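Regional Economies and Public Policy
Week 6 handout: Why people leave expensive places

Read this before the Friday tutorial. The two set readings are on the course page. The Kanham paper is the longer one, and you can skip its appendix.

Background

For most of the last century, people moved toward places where wages were high. A worker in a poor district could expect to do better by moving to a rich one, even after paying for the move. Economists call this convergence: labour flows toward high wages, and over time the gap between regions narrows.

In many countries that pattern has weakened. High-wage cities still attract graduates, but workers on middle and lower incomes are now as likely to leave as to arrive. The usual explanation is housing. If rent takes up the whole of the wage gain, there is no reason to move.

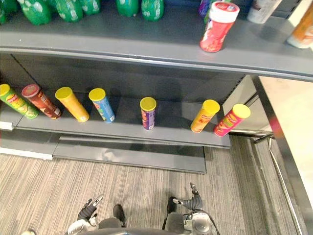 Take a simple case. A kitchen hand in Tovham is offered the same job in Kanham at $2,000 a month more. Rent on a similar flat is $2,000 a month higher. Before tax the move looks neutral. After tax the worker is worse off, and that is before counting child care or the cost of being away from family. A lawyer making the same move might gain several times the difference in rent, so the lawyer goes and the kitchen hand stays put.

Supply and the planning system

Why doesn't high rent lead to more building? Sometimes it does. Where it doesn't, the readings point to three kinds of limit:

Zoning that allows only detached houses on most residential land.
Long approval times, which raise the cost of holding land.
Appeals by neighbours, which make the outcome uncertain even when a project meets the rules.

The Prornura case study covers the second of these. Approval for a small apartment block there took 12 months on paper and around 30 in practice. Note how the author measures the start of the process, as the two sides in the debate use different dates. 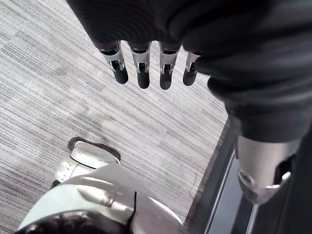
Who decides?

Local councils answer to people who already live in the area. Those who would move in if homes were built have no vote there. This is the standard argument for shifting planning powers up to the state or province, and Bañuelos is the example most often given. Its regional government took over rezoning near rail stations and left the rest to the councils.

The results are mixed. Permits near stations rose, but builders were slow to start once interest rates went up. Some councils also responded by tightening the rules on land they still controlled — mostly height limits and parking.

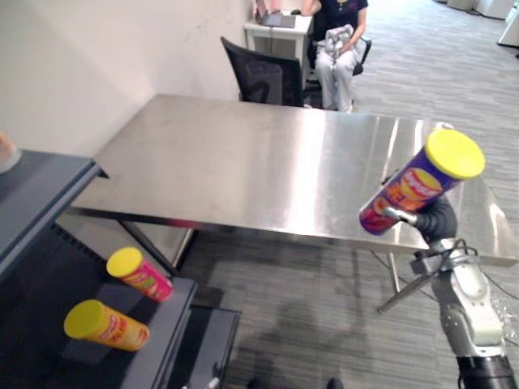 Be careful with before-and-after comparisons. A rise in permits is not the same as a rise in finished homes, and neither tells you directly what happened to rents. The second reading handles this better than the first.

For the tutorial

Bring a half-page answer to one of these.

1. Is it a problem if lower-paid workers leave a rich region? For whom?
2. Should people who don't yet live in a place have a say in how it is planned? How might that work?
3. What evidence would change your mind about the housing explanation?

Handwritten answers are fine. Next week we move on to regional taxes, and the reading for that goes up after class.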